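Speaker notes, Behrouz Fallahi
Mixed snack boxes: packing and sorting at home scale
August 2, 2021

Slide 1. Introduce myself, then the subject: small assortments of individually wrapped snacks, kept in an open box. Bulk bags are covered in the Nimen handout and I will skip them.

Slide 2. Wrapper types. Clear film shows the contents, so the label matters less. Printed film has to be read. Crimped ends take up height and catch on each other. Long sticks go in upright, blocks go flat against the wall.

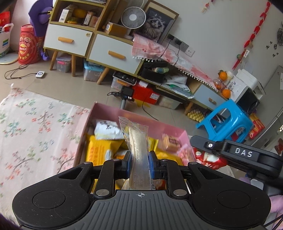

Slide 3. Order of filling. Flat packets first, blocks next, sticks last. Lift sticks by the middle; pulling on the crimp can open the seal. Keep date codes facing up where the print allows.

Slide 4. Figures from the April trial at Nundumham: 116 boxes, 2,104 packets, 25 split seals. Pause for the table.

Slide 5. Limits of the trial. One box size, 2 packers, no chocolate. Take questions on film thickness here and leave storage temperature to the second session.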